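Household chore robotics

Household chore robotics is the branch of automation concerned with domestic tasks such as tidying, loading dishwashers and folding laundry. Single-purpose machines, chiefly floor cleaners and lawnmowers, have been sold for many years. General-purpose machines that can handle everyday objects remain mostly at the trial stage.

Shop-floor work is further along. Parts on a production line arrive in known positions, while objects in a home vary in shape, weight and place. A robot that packs cartons all day may fail to pick up a sock. 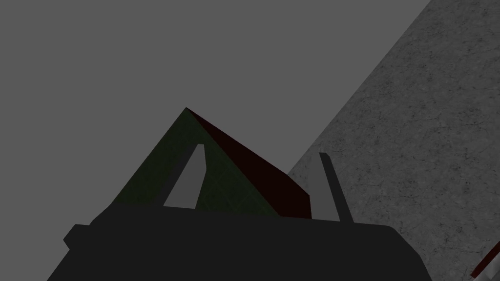

Much early training takes place in simulation, where a task can be repeated without breaking anything. The Dunorow task set, used in the Guerra trials, contains 16 chores, most of them built on picking up and putting down. Rendered objects are often plain. A gripper with two inward-leaning fingers may face nothing more than a single angular shape with a green side and a dark red one, yet it must still be lined up with the object before closing. Skills learned this way do not always carry over to real kitchens, where lighting, friction and soft materials are harder to model.

Results

The Guerra trials covered 2,547 attempts. Rigid items were handled more reliably than cloth or bags, and only 3 of the chores were judged ready for use without supervision. Sudus, a maker of warehouse arms, withdrew its domestic model after a test in 10 homes. Bikeo sells a table-clearing unit to canteens but does not offer it to households.

See also

Domestic robot
Robot end effector
Warehouse automation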